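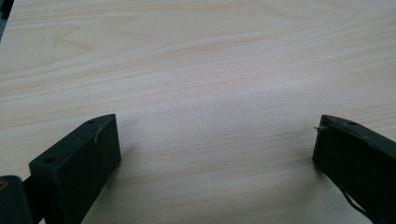 A light wooden tabletop with a strong grain.

The joiner in Murkau has worked with wood for 38 years, and still she begins each table with her hand. "First I touch the board, then I measure," she says. "My teacher did it in the other order and we argued a lot."

Her workshop, Rondireck, makes kitchen tables, mostly for families. January was quiet this year, she tells me, but since then the orders come every week – more than two people can finish. Would she take on a third? "I would like to. The young ones come, they stay one summer, they go to the city."

I ask what customers do wrong. "Too much polish. Use a soft cloth and a little soap. And please, no hot pots."

October 1, 2022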